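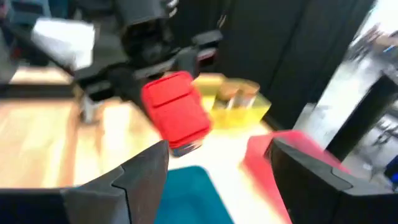 Two black robot arms at work, with something red down by the nearer gripper.

Open day at the Hanrahan salvage auction yard, Stistmont

Posted 31 August 2025 in Auctions & Salvage, Yard Visits

Hanrahan opened its Stistmont yard to the public on Saturday. Most weeks you need a buyer badge to get past the front office, so I drove over to see how the place runs between sales. I have bought two cars through them online and had never set foot in the yard.

Gates opened at nine. Parking was in the field across the road, and a shuttle van ran to the office and back. Sign-in was a clipboard and a sticker with your name on it. Everyone got a hi-vis vest and a printed map, and closed shoes were required. One man in sandals was sent back to his car and returned in rubber boots.

The yard holds 820 vehicles when full. It wasn't full on Saturday because a sale had closed on Thursday and haulers had been picking up since. Rows are lettered from the office outward. Run-and-drive cars are in A through D, non-runners in E through K, and burned or flooded stock goes along the back fence. Motorcycles and trailers are in a separate pen with its own lock.

Tours left every half hour. Mine was led by Ciarán Dolan, the yard manager, who started there as a loader driver. He walked us through intake first. A car comes in on a hauler, gets a lot number on the windshield and another on the door jamb, and goes to the photo bay. If there is a key it is tagged and hung in the key room. If there isn't, the listing says so. He said the most common complaint from buyers is about keys, and the second most common is about catalytic converters.

The photo bay is a three-sided shed with a concrete floor and lights down both walls. Each car gets the same set of shots in the same order, plus extra ones of whatever is damaged. I asked why the undercarriage shots are often so poor. Dolan said they are taken from the forks of the loader while the car is in the air, and the driver is not allowed to hold it there long. They plan to put in a proper ramp in February.

I found the condition checks more useful. A car marked as "starts" has been started with a jump pack and left to idle for a short time. It has not been driven. A car marked "run and drive" has moved forward and back under its own power, and that is all. Nobody checks second gear. I had assumed a little more than that when I bought my last one, and I paid for a transmission as a result.

After the tour there was a mock auction in the drive-through lane. They ran 40 lots with play money, using the same Tonus bidding software that the real sales use. Each visitor got a login for 600 dollars of credit. The pre-bid screen was explained clearly, including how a pre-bid is raised for you by the system up to your limit once the lot goes live. I had been doing that wrong too - entering my limit as an opening bid and wondering why people left me there. I won a pickup with no engine and handed it back.

Fees came up several times. The printed sheet is better than the page on the website. On a car that sells for 800 dollars, the buyer pays a sale fee, a gate fee and an internet fee if the bid was placed online. Storage starts on the fourth day. Out-of-state buyers can have the title mailed, but the vehicle can leave before the title does.

Fotberg, the transport company, had a table by the office and was giving quotes. They want to know whether the wheels roll and whether the steering is locked. If you can't answer, they price it as a winch job.

Food was a taco truck. The line was long at noon and short by one. Restrooms were in the office only.

Preview days are Tuesday and Wednesday, eight to four, badge required. Bring your own flashlight and a code reader if you have one. The office will lend out a jump pack against a driver's license, one lot at a time, and a yard hand has to be with you when you connect it.

Filed under: Auctions & Salvage | Yard Visits | Buyer Tips
14 comments | 37 shares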